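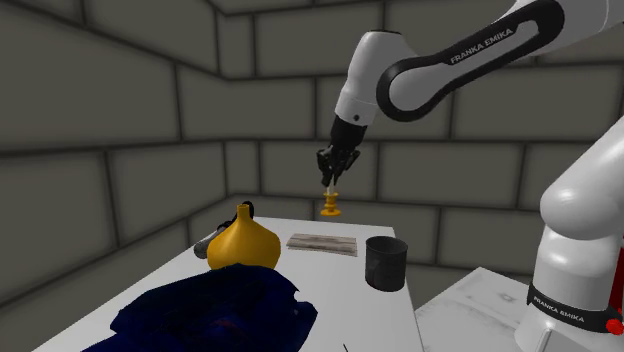
News > Business > Warehousing

Latest Business Transport Letters Jobs

2 min read

Returns staff at Prosser swap packing bench for screens as robot arm learns the job

Four packers at homeware firm Prosser have been moved off the returns bench and on to computers, where they now spend most of the shift setting up practice tables for a robot arm. On-screen only for now. The real bench stays manned until the summer at least, managers say.

The work is ordinary stuff. A candlestick, a vase, a mug, put out on a white table the way they might come out of a returns box. The simulated arm has to pick a thing up and put it down again without knocking the rest. Staff decide what goes where, watch the run, then mark it pass or fail.

"I've handled returns for years so I know what gets broken," said Nest Watkins, who works earlies. "Candle holders, always. Now I'm telling a computer that insted of wrapping them."

Pay is unchanged, according to the firm. Shifts are not. The 2pm start has gone and so has the Sunday rota, which a few people relied on for the extra.

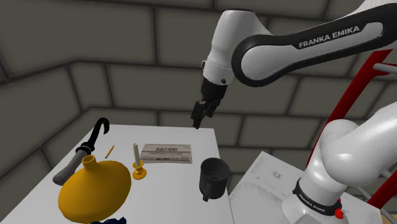
Rhydian Bellis

Ieuan Hopkin, site manager, said roughly 38 layouts had been tried since April and that breakables were still "hit and miss". Umbrellas too. He would not be drawn on how many people the bench will need once a real arm goes in, only that there were no redundancies planned "this side of Christmas".

That has not settled everyone. Gwilym Mathias, who speaks for staff on site, wants it in writing. He also wants a proper grade for the screen work, as packers are doing it on packers' money. "They're training the thing. Call it what it is."

There have been complaints about eyes and backs as well. Two new chairs have arrived so far, with more on order.

The sister depot at Beltitz is to start the same training in the autumn. Prosser says staff there have been told. Two who spoke to us said they hadnt.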